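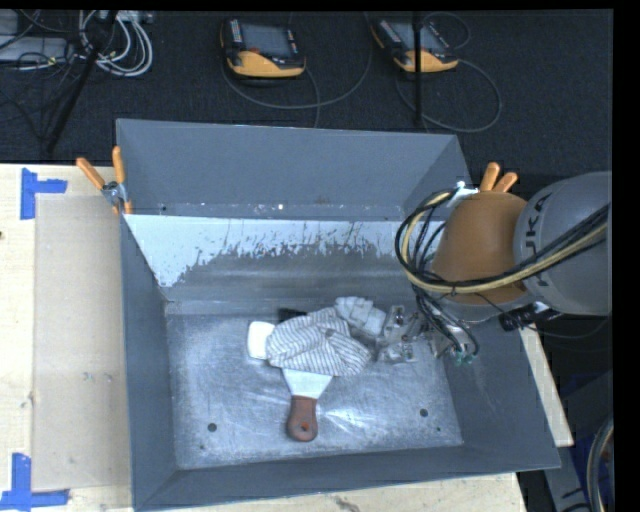
Okay, so I finally caught Stoltus on the late morning show, and I'm still smiling. They came on at 10 to talk about the tour wrapping up and ended up spending most of the time on the bass player turning 60, which the hosts kept refusing to believe. She told them she'd planned a quiet dinner and got a roller rink instead, with the whole crew in knee pads and a cake shaped like an amp. I would have paid to be there!

She also said she skated for around 2 hours before her hips filed a complaint. I laughed out loud at my desk.

The hosts asked about the new record too, and we got a little bit of real news. It's called Rashti, it's out in March, and it has only six songs on it. Fans online are already grumbling about that, but I'd take a short album I play to death over a long one I skip through (and let's not talk about the last one, which had a nine-minute flute thing in the middle). The first single, "Dokham," is the one they closed the show with. It's slower than I expected – lots of piano, hardly any drums until the end – and the singer's voice was a bit scratchy, but I liked it that way.

The other thing I've been asked about is Wilel, the opening act from the fall dates. The drummer said they'd love to have them back, then looked at the singer like he'd said too much. So make of that what you will.

Tour dates weren't mentioned at all, and one of the hosts did try. The band plugged the record again, waved, and that was it. I've had "Dokham" in my head ever since.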